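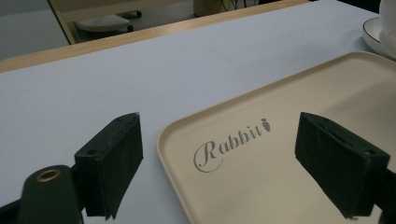
We use cookies to remember your settings and to see which pages get read. OK / Change settings

Where Does a Bowl Come From?

By Elaine Conceição
Ponditz Pages for Curious Kids

Think about the last bowl you used. Maybe it had cereal in it, or soup, or those little crackers that always leave dust at the bottom. You probably looked at what was in the bowl a great deal more than you looked at the bowl, and I don't blame you one bit, because I do the same thing when there is soup. But a bowl has had quite a life before it ever gets to your table, and I'd like to tell you about it, so get comfortable!

It begins with mud. Well, clay, which is a special sort of mud made of extremely tiny flat grains of rock. The grains are so small that you can't feel them one by one the way you can with sand. When clay is damp, those flat grains slide over each other like a deck of cards pushed across a table, and when you stop pushing, they stay where you left them. So you can squash clay, stretch it, poke your thumb in it, and it keeps the shape of your thumb. Try that with sand and you get a heap. (Try it with soup and you get in trouble.)

Making the shape

There are several ways to turn a lump of clay into a bowl. The oldest is to hold a ball of it in one hand, push the thumb of your other hand into the middle, and pinch your way around and around until the walls are thin. It's called a pinch pot, and you may have made one at school. Mine leaned to one side and my mother kept paper clips in it for years.

A potter can also use a wheel, which is a round table that spins. The clay sits in the center, the potter's wet hands press in gently, and up come the walls as if the bowl were growing. And in a big factory, machines can press soft clay against a mold, so that you get 200 bowls that all look like brothers and sisters.

While the clay is still a bit soft, or sometimes by using a mold with a pattern already in it, the maker can give the outside some texture. Lines going up and down are called ribs. Run your finger sideways over a ribbed bowl and you'll feel bump, bump, bump. Ribs look pretty, and they give your fingers something to feel when you carry the bowl, too.

Into the kiln

Next comes the waiting. The bowl has to dry, slowly, because clay shrinks as the water leaves it, and if one side dries a lot faster than the other the poor thing can crack. A potter I used to visit in Drista left her bowls under a sheet of plastic for 8 days, and she didn't like anybody lifting the corner to peek. I lifted the corner once. I was asked to sweep the floor afterward.

Then the bowl goes into a kiln. A kiln is an oven, but please don't picture the one you bake cookies in. A kiln gets so hot inside that it glows orange. That heat changes the clay for good. Before firing, you could drop a dried clay bowl in a bucket of water and it would slump back into mush. After firing, it is hard, and it will never be mush again, however long you leave it in the sink. We call it ceramic now.

And yes, old bowls really do last. People who dig up places where other people lived long ago find ceramic pieces again and again – the wooden spoons have often rotted away, but the bits of bowl are still there in the dirt. 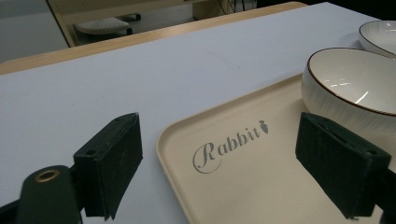

What makes it shiny?

The bowl on the tray is white, with a thin brown line going all the way around the rim that you can see. It has ribs on the outside as well. Look in your own cupboard and I expect you'll find something with a colored edge, or a stripe, or a flower, and you might wonder how the color gets there and why it doesn't come off on your spoon.

The secret is glaze. Glaze starts out looking rather dull, like thin paint or a runny milkshake. It has powdered minerals in it, the same kinds of ingredients that go into glass. The potter dips the bowl, or brushes the glaze on, or sprays it, and then it goes in the kiln. In all that heat the powder melts and flows together, and when it cools it has become a thin coat of glass, stuck tight to the clay underneath. Colors can be painted under the glaze or on top of it, or mixed right in.

A glassy coat is smooth, so oatmeal has a harder time clinging to it. It keeps soup from soaking in. And it bounces light back at you, which brings me to my favorite part.

Take an empty, shiny bowl to a bright window or stand under a lamp, then tip it on its side so you can look right in. Do you see white squiggles and streaks? Those are reflections. A flat mirror would show you the lamp looking like a lamp, but the inside of a bowl is curved,

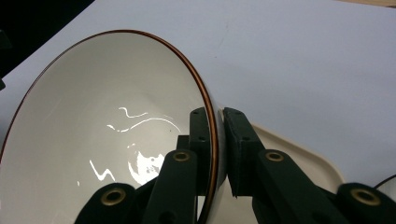

and a curved shiny surface bends and stretches the picture of whatever is shining on it. One bright light can turn into a long curving streak, and another bit of light may land as a zigzag, like lightning. Tilt the bowl a little and watch the shapes slide. My nephew Koval, who is named after his grandfather's favorite hill, calls them bowl worms. I think that's a perfectly good name for them.

Why put it on a tray?

A bowl is round on the bottom half and it likes to hold wet things, and you like to walk while you're talking, so you can guess what may happen next. A tray with a low raised rim works like a tiny fence. If a splash goes over the side of the bowl, the rim can keep a small puddle on the tray and off the table. Rounded corners are nice as well, if you have ever met a sharp one with your elbow.

Some trays have a picture or a word on them. The cream-colored one on this page says "Rabbit" in curly letters, with a little gray carrot right after the t, and I have to say I'm very fond of that carrot.

Something to try at home

Ask a grown-up before you start, and do it over a towel. Find three bowls that are made of different things, say a ceramic one, a plastic one and a metal one. Hold each up to the same lamp and draw the light shapes you see inside. Then turn them over. On the bottom of the ceramic one there may be a rough ring where there's no glaze. Potters often leave that part bare so the melting glaze won't glue the bowl to the kiln shelf!

If you make a drawing of your own bowl worms, the bigger the better, and do write your bowl's name on it if it has one.

More from Ponditz Pages
Why Do Spoons Turn You Upside Down?
How a Towel Drinks Water
100 Things to Do with a Cardboard Tube
The Brorkex Guide to Folding a Napkin Boat
What Lives Under a Flowerpot?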